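Print this page | E-mail this story

Filed under: Learning & Labour

The bun test

By Edit Dobos

The robotics club at Dondarville meets up a flight of stairs that smells of floor polish, and I went up it in April with my mind mostly made up. I have sat through plenty of student demonstrations. There is usually a slide about the future of aged care, and then something falls off a table.

This club has set itself a job called Lirier, after the first member who proposed it, and the job is to move steamed buns from a steamer to a plate.
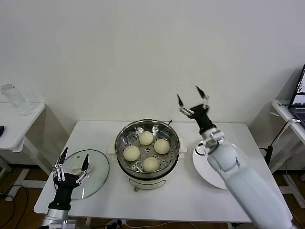
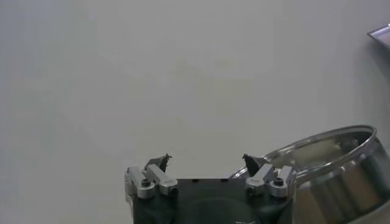
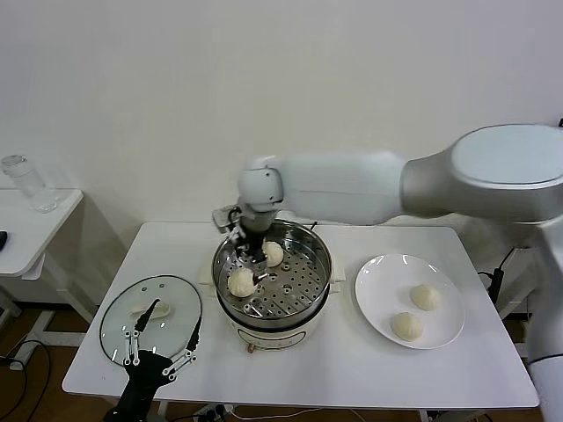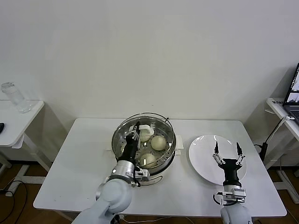
The Lirier task at Dondarville, with the steamer and plate in the first, third and fourth pictures. The second is the view from beside the gripper.

Kinga Barta, who runs the club, was quick to tell me that buns are hard. They're soft, they're round, and they don't like being pinched. I accept all that. My grandmother also moved buns from a steamer to a plate, with tongs, while arguing on the phone, and I don't recall anyone giving her a grant.

The club's grant comes from Vass, a local equipment supplier, and covers 27 students for the school year. I asked how many of them get to run the arms. Seven, it seems, on a good afternoon. The rest write code, label recordings, or wait. Barta doesn't see the waiting as wasted. "They're watching somebody fail at close range," she told me. "I can't put that in a textbook."

Kristóf Halász is in his final year and has spent most of his evenings on this. He gave me a success rate of 90 per cent, and I wrote it down, and then I asked what counted as a success. A bun on the plate, he said. Any condition of bun? He thought about that for longer than I expected. A squashed one counts. One that rolls off again afterwards counts too, under the present rules, which he would like to change before the Grimlow regional meet.

I liked him a good deal more after that answer. The colour brochure for the club carries the 90 with no explanation at all, and it will be read by parents who are choosing subjects for their kids.

Marlene Evangelista, who teaches maths at the school, has her own doubts. She'd rather see the money go to three extra tutors. She also concedes that two of her weakest students turned up asking about angles the week they joined the club, and that she has no program of her own that ever managed it.

The Grimlow judges will score each team on speed and on the state of the food. Halász expects to lose marks on both.

Letters to the editor: use the contact form | Copyright 2025, all rights reserved | Back to top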